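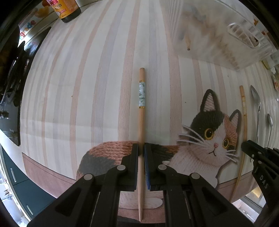
*Reading time: 5 minutes*

**Hand-held gripper demonstration** is a way of gathering examples for a robot learning system in which a person does a task with a gripper held in the hand. A camera fixed to the gripper records the work from close to the jaws. The recordings are later used to train a control program, usually called a policy, that moves a robot arm fitted with a similar gripper.

The method belongs to the wider field of imitation learning, also called learning from demonstration. It is used mostly for small tasks at tables and counters, such as sorting utensils, moving cups, folding cloth and putting objects into containers.

## Background

A robot arm can be taught by example in several ways. In kinesthetic teaching, a person takes hold of the arm and guides it through the motion. In teleoperation, the person drives the arm from a distance with a joystick, a headset or a second, smaller arm. Both methods need a working robot for every hour of recording, and both tend to be slower than doing the same job by hand.

Hand-held grippers remove the robot from the recording step. The operator carries the tool to wherever the objects are, which may be a home kitchen, a shop or an office. The operator also feels some of the contact forces through the grip, so light and awkward objects can be handled with more care than is common in teleoperation.

The cost is that the recordings don't come from the robot itself. A person may reach in ways the arm can't, or move faster than its motors allow. Such recordings have to be slowed down, filtered or thrown out before training.

## Equipment

A typical tool has two jaws that open and close together, a trigger or sliding handle, and a wide-angle camera. Many designs use parallel jaws, which stay facing each other as the opening changes. The inner faces often carry soft pads to improve the hold on smooth or round items. A wooden chopstick gripped upright between the jaws, for example, touches the tool along a narrow strip, and a hard, flat surface would let it roll or slip more easily.

Wide-angle lenses are preferred for two reasons. The jaws and the object stay in view even at very short range, and the surroundings provide fixed points for working out how the tool moved. The lens bends straight lines strongly. A striped backdrop appears to bow outward, and cabinets or windows at the sides of a room may be drawn in along the margins. Some training programs correct for the bending, while others use the pictures as they are and leave the network to learn the distortion.

Two tools may be used together, one in each hand. Tasks that call for this include opening jars, passing an object across, and steadying one item while the other hand works on it. In two-handed recording the clocks of both cameras must agree, and the position of each tool relative to the other must be known.

## Recording procedure

One complete attempt at a task is called an episode. The operator begins with the tools in a starting position, carries out the task and returns to rest. Mistakes that are corrected during the attempt are often kept, as they show the policy how to recover from a poor grasp. Attempts with a dropped tool or a blocked lens are normally discarded.

Before a session, the operator makes a short recording while moving the tool slowly through the work area. Software uses this to build a map of the space. The jaws are also opened and closed fully so that the width of the opening can be measured in later recordings.

Operators are usually told to change the layout between episodes. Utensils are turned, moved or swapped for others of a different length or finish, and unrelated items such as bottles and packaging are left nearby. A policy trained on one fixed layout often fails when an object is shifted by the width of a hand.

## Processing

Raw recordings pass through several stages before they can be used:

- **Tracking.** The path of the tool is worked out from the video, often with the help of a motion sensor.
- **Jaw width.** The opening is measured for every moment of the episode.
- **Filtering.** Episodes with lost tracking, or with motion outside the reach of the target arm, are removed.
- **Labeling.** Each episode is given a short written instruction, such as "pick up the chopstick."

Labels are written by the operator at the time of recording or added afterward by a reviewer. Projects differ on how exact the wording should be. A single fixed phrase is easier to check, while varied phrases help the policy respond to people who word a request in their own way.

## Thin and reflective objects

Chopsticks, spoons and clear plastic containers are common in household collections and are considered difficult. A chopstick has a small cross-section and can turn in the grip after it has been picked up. Metal spoons reflect the room and change in appearance as the camera moves. Clear containers show part of what is behind or inside them, so their edges are hard to locate.

Patterned backdrops add another difficulty. A large printed picture of an animal, for instance, gives the tracking software plenty of detail to follow, but it can draw a policy's attention away from the object. Collections that rely on one backdrop may produce a policy that works only in front of it. The usual remedy is to record the same task against several surfaces, both plain and printed.

## Example project

The Brultotum collection, first released in April, is a set of 3,000 episodes of utensil handling recorded by the firm Sethi at its Silunport site. It covers 9 tasks, among them lifting a single chopstick, pairing two chopsticks and setting a spoon upright in a holder. Each task was recorded in at least five layouts.

Processing was done with Jiltov, an in-house program that tracks both tools and flags episodes for review. Version 2 of the collection corrected the jaw-width measurements in the pairing task and replaced the labels for left-handed episodes, which had been written from the wrong side.

## Limitations

A camera mounted on the tool sees little when the jaws are pressed close against a surface, and the object itself may block the view. Force is seldom recorded, so a policy can learn where to close the jaws without learning how hard. Tasks that depend on memory are also poorly served, as a policy that acts on the last few moments of video can't tell whether a step was finished earlier.

## See also

- Imitation learning
- Parallel-jaw gripper
- Teleoperation
- Visual odometry

*Last revised September 6, 2020*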